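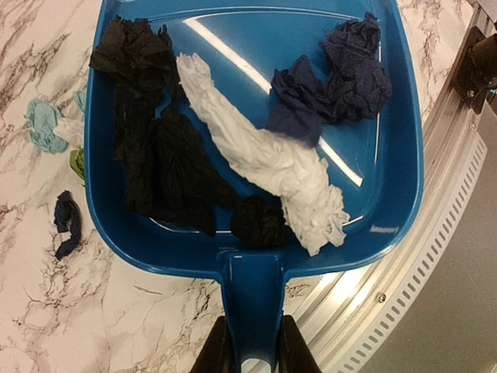

November, dye bench, 4:15 pm
Went back over the black recipe with Reshma this afternoon. The short version is that the Prollenton black still bleeds after the second rinse and the Firnitz black does not, on the same cotton, with the same salt. Both were run at 60 g of cloth per pot. The navy is a separate problem and I am leaving it alone until the black is settled. For the color names on the shade card I want plain words that match what people already call things. The crumpled scraps of thin stuff in a blue dustpan, black and white and navy, are a fair guide: black and navy can sit that close in a pile and still need two names, so "midnight" comes off the card.

Rinse notes. Pot 1 (Prollenton): first rinse dark gray, second rinse light gray, third rinse faint. Pot 2 (Firnitz): first rinse gray, second rinse clear. I left a strip from each between white cotton under the iron for a minute. Pot 1 marked the white, Pot 2 left nothing I could see by the window. Bheki looked at them too and picked the same one without being told which was which.

Water. Meter read 3,582 at the start. Forgot to read it at the end, so no figure for the rinse. Mikkel, if you run the next pair, please write down both.

Soda ash went in at 20 minutes for both pots. Last month Þórey put it in at 30 and got a deeper black from the Prollenton, but she was using the heavier twill, so I don't think the two can be compared. Worth one more try on the thin cotton at 30 before we give up on it. We have 366 g of the Prollenton left and I would like to use it on something.

Swatches are pinned on the board in order, 1 and 2, with the unwashed halves kept in the envelope behind. Please don't pull the pins. The window side gets sun until two or so and I want to see if either one goes brown.

Karabo asked about the order for Mkhize. They want 100 napkins in black, hemmed, and they will be washed hot, so it has to be the Firnitz unless the 30-minute run changes things. I told her she would hear from me once the ironing test is done again on a full napkin. The strips are narrow and I don't trust them for edges — the hem holds dye in the fold and that is where the last lot marked.

To do:
Prollenton at 30 minutes, thin cotton
Firnitz on one hemmed napkin, three hot washes
New pH strips, the open tub is old
Ask Wosarel if the undyed cotton is still the same weave
Retype shade card without "midnight"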